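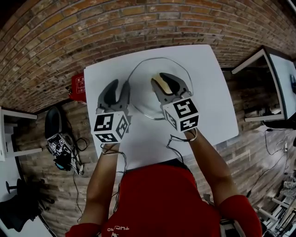
Features > People > Dwynwen Gittins

Dwynwen Gittins is on the phone when I get there and waves me into the good chair. Piano tuner, 16 years, works out of the front room of a row house on the hill side of Clarkden. Two uprights, one with its guts out. A kettle. Felt everywhere.

"Sit, sit. Don't touch the hammers."

The call is a church. It's always a church in November, she says, because the heat goes on and the piano that was fine all summer goes sour in a week. "They think it broke. It didn't break. The air dried out and the soundboard went flat and the strings went with it. I tell them every year. Put a pan of water in the bottom. They never put the pan of water."

She didn't mean to do this for a living. Was at the phone company, billing, hated it. Her mother's old Watkins upright needed work and the tuner who came was Iolo Pritchard, who talked the whole time and let her hold the mutes. She called him back two months later with nothing wrong with the piano.

"I said, can I come along. He said I'd be bored. I wasn't bored."

Pritchard took her on for 3 years, no pay the first one. He tuned by ear, one fork, and wouldn't have a machine in the car. She uses an app for the first pass now and finishes by ear, and he gives her grief about it whenever he calls.

"He's right that you stop listening if you let it. I did a whole summer like that. Everything I tuned was correct and it sounded like a dial tone." So she went back to checking the thirds and tenths herself. Adds twenty minutes. Customers don't notice the twenty minutes, she says, they notice they're playing more.

I ask what she's got on the bench. An action out of a Grendeck spinet, which she doesn't love. "Drop action. Everything's underneath the keys, so to fix one little elbow you take the whole thing out, and then it's 1 o'clock and you've fixed an elbow." Half the elbows on it have crumbled. Old plastic. She's replacing the full set, which the owner didn't want to pay for and then did.

What does a piano like that sell for? She laughs. Nothing. People give them away, you pay to have them hauled. She talks customers out of work about as often as into it. "If the pin block's cracked I'll say so. I'm not going to tune it twice a year and watch it slide. That's stealing."

The worst one was a bar in Leteo. Beer in the keybed, and under the beer, mice. She found a nest made out of hammer felt and what looked like a set list. Charged them double, went back the next spring and the mice were back to.

Her daughter Beca comes in around here looking for car keys. Beca does the books and the scheduling and has ruled out the trade. "My back hurts looking at it," she says, and leaves.

There is an apprentice though. Gwion Prydderch, came over from guitar repair, two days a week since the spring. Good hands, Gittins says, impatient ears. She has him on unisons, nothing but unisons. Three strings to a note, get them to stop fighting. "He wants to set a temperament. You can't set a temperament if your unisons are dirty. It's like painting on a wet wall."

Any piano she'd keep? She doesn't even think about it. Myfanwy Probert's grand, over by the school. Probert taught on it for decades and it's had a rebuild and a bad refinish and the bass is still like "somebody opening a big door." She tunes it last on a Probert day so she can stay and play. Plays what? Hymns mostly. Some boogie-woogie, badly.

Does she ever hear a piano in a store or on TV and not mind it? "No. My husband mutes the commercials for me."

The phone goes again. Another church. She listens a good while, looking at the ceiling.

"Did you put the pan of water in," she says.

Waiting list is into next year for new customers, sooner if it's a school. She takes calls in the mornings, before 10, and ask for Beca if you want a an actual date.

Contact the Features Desk | © Clarkden Weekly, all rights reserved | Back to top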